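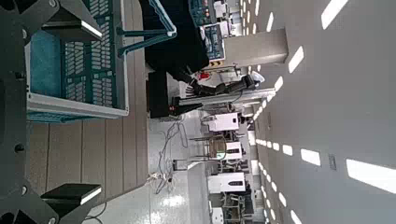
What did the Lonbridge adult reading program set out to do with this year's grant?
The program set out to offer free evening reading classes at two sites, Dobson and Preton, and to keep learners enrolled long enough to complete a full course of study.

Progress report to the Plasirel Fund
Sat 19 October

1. Enrollment and attendance

The grant agreement called for 400 learner places across both sites. All of these were filled by the end of August. Dobson filled first, as it did last year, and a waiting list of 34 people was opened there. Those on the list were offered places at Preton, but few accepted, and the main difficulty given was the evening bus schedule. The last bus from Preton leaves before the second class ends. We have written to the transit office and have not yet received a reply.

Attendance has been steadier on weeknights than on Saturday mornings. The Saturday group at Preton was merged with the Tuesday group after the fourth week, with the agreement of the learners concerned. The room booking was released and the unused rent returned to the program budget under line 6.

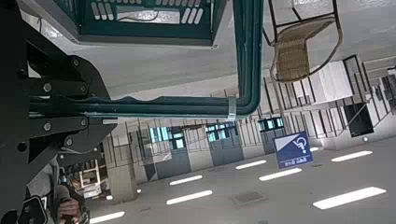
2. Teaching and materials

Thulani Magagula continues as lead instructor. Usa Chaimongkol joined in August to teach the beginner groups at Dobson. Both now use the revised workbook, which replaces the photocopied sheets criticized in last year's review. The print run was 1,000 copies. Learners have asked for larger type in the later units, and this will be corrected at the next printing.

The lending shelf has been used more than expected. Loans to date stand at 740, most of them short novels, cookbooks and driver's manuals. Losses have been small and no fines are charged. Requests for books in large print and for easy-reading history could not be met from the present stock.

One planned activity, the family reading evening, has been delayed. The school hall at Dobson was closed for roof repairs and no other room of the right size was free on the dates proposed. We ask the Fund's approval to hold the event in the next reporting period with no change in cost.

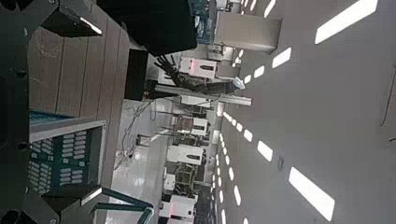
Zodwa Msimang
Program Manager, Lonbridge Adult Reading

3. Assessment

Each learner is assessed on entry and again at the halfway point. Second assessments are complete at Dobson and under way at Preton. Results will be sent as a separate table once both sites are finished, so that the two can be compared on the same basis. Instructors report that the intermediate groups are moving through the workbook at the planned pace. The beginner groups are slower, and two units will be carried over into the next term.
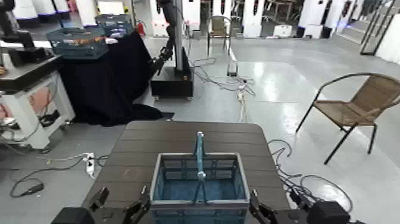
The carryover will require additional teaching hours. These can be met from savings on the Preton rent, and no increase in the grant is requested. Precious Joubert has prepared a revised budget showing the transfer from line 6 to line 2, and it is attached for the Fund's signature.

4. Matters for decision

Approval of the new date for the family reading evening.
Approval of the transfer between budget lines.
Confirmation that the final report may be addressed to Fatima Maluleke, as before.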